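Speaker notes: "Do we really need to wash it that often?"
Olga Arancibia, February, second slot after lunch

Start without the title slide. Ask who washed a jumper this week, then who could say what was wrong with it. Wait for the laugh, don't fill the gap.

Care labels. I have my doubts about them. A label tells you the hottest wash the maker will put its name to. It says nothing on how often. People read "40" as an instruction and do it every time.

Then the Prastex claim: 73 per cent of households "noticed fresher clothes" with their powder. Fresher than what? I wrote to ask and got a brochure. They surveyed 2838 people, fine, big number, but every one of them had been sent a free box. Read out the question wording slowly. 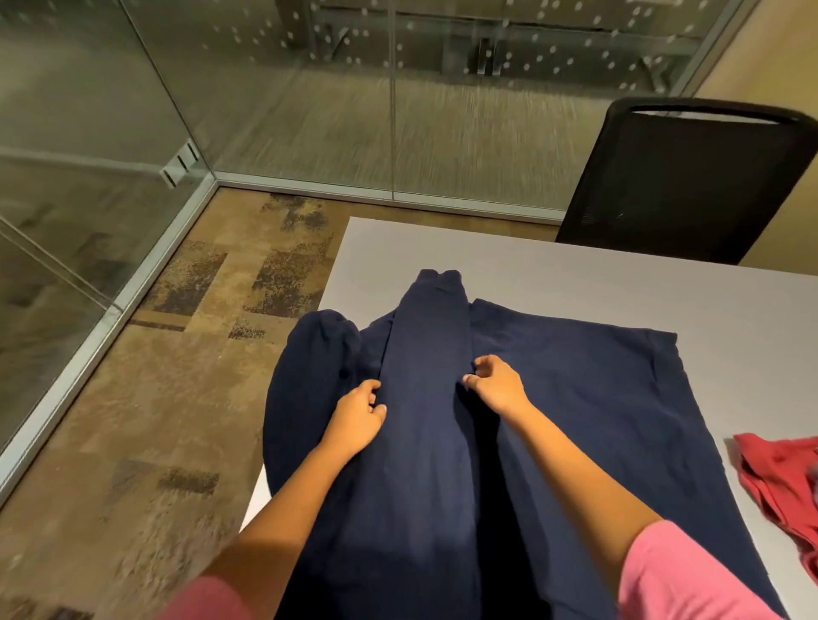 Sayce is a better case, and I should be fair to them. They did run a comparison, same tops, two wash routines. My trouble is that it stopped after two months. Most of us keep a top for years. Don't get drawn into the dye argument unless someone asks, it eats ten minutes.

Vusamum spray: skip if running late. Smells nice. No evidence on the table that it does anything else.

What I do at home, if they ask (they will): air it overnight, sponge the mark, wash when it smells. No study behind that either, say so.

Questions. Somebody from Memosier may be in the room. Be polite, ask for the raw figures again.

Clicker needs new batteries.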